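The microwave gets a table of its own

28 February 2024

I have moved house, if a loft above somebody else's stairs counts as a house, and the first thing I did was argue with myself about a microwave.

The new place is in Verkville. It came with a railing, a plank floor, a great deal of echo and very little kitchen. What it has in the way of kitchen is a long wooden counter against the wall, and I had assumed, during the viewing, that this was where cooking would occur. Then I moved in and the counter filled up with mail, two lamps, and a bag of screws that belong to a bed I no longer own. Cooking would have to occur elsewhere.

So the microwave went on the wooden table, the good one, the one I hauled up from Cirnville because it has a nice honey color and I had plans to write letters at it. I've written no letters. I have, however, reheated a lot of rice.

I should say that I am not a microwave snob. I grew up in a household where it was used for melting butter and for storing bread, and the bread was the more frequent visitor. The one I have now is white and plain. My only firm requirement was knobs. The last apartment had a touch panel with a setting called Auto Fish, and I lived there 3 years without meeting anyone who had dared to press it. 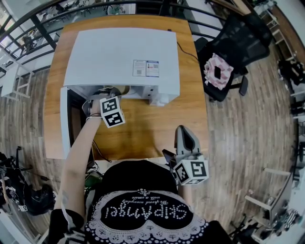 Where was I. Knobs. You turn one and you turn the other and then you stand there. There is no clock to set after a power cut, and no cheerful word scrolling past when your soup is done. My friend Ostap Tkachuk, who owns a Gavari with a screen on it, came by and asked how you tell it what you're cooking. I said you don't, it's none of its business.

The trouble with a microwave on a table in the middle of things is the door. It opens to the left, wide, and takes up a slice of air that I keep wanting to walk through. On a counter you learn to stand to one side. At a table you're sitting down, so you get the door at elbow height, and anything you left on that side has to be rescued first. My mug has been rescued a lot this February.

Then there's the cord. It comes out the back, crosses the table to the right and goes over the edge by the chair, so anybody who rolls the chair is one enthusiastic push away from an incident. I bought a pack of 200 cable clips to deal with this. I have used 2. The other 198 are on the counter, with the bed screws.

And the chair, since I've brought it up. It's a black mesh office chair and it was supposed to be for work. It's now where cloths go. A clean one goes on the seat so I can grab it for hot dishes, and then my phone goes on the cloth, and then I'm looking for my phone.

What I actually put in the microwave, now that I've given it the best seat in the house, is mostly small round things. Leftover dumplings from Fung, which is downstairs and across the street and will be the end of my grocery budget. Rice. The occasional bun, with a splash of water next to it so it doesn't come out like a hockey puck.

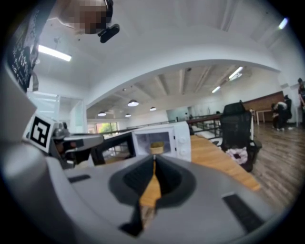 Fung, by the way, closes early in winter and doesn't put it on the sign, so I now buy extra and eat the second half the next day. The dumplings survive this pretty well. The scallion pancake doesn't, and should be eaten on the walk home like a sensible person would.

I did price a proper shelf. The man at the hardware store talked me through brackets and studs and what the wall up here might be made of, and we both lost heart at the same moment. There was also a kitchen cart, on wheels, for people with 2000 more square feet than I've got.

So the table stays where it is, and the microwave stays on it. If I ever do write those letters, I'll be doing it at the small white table over by the counter, which has thin legs and wobbles when you lean on it. I'll keep them short.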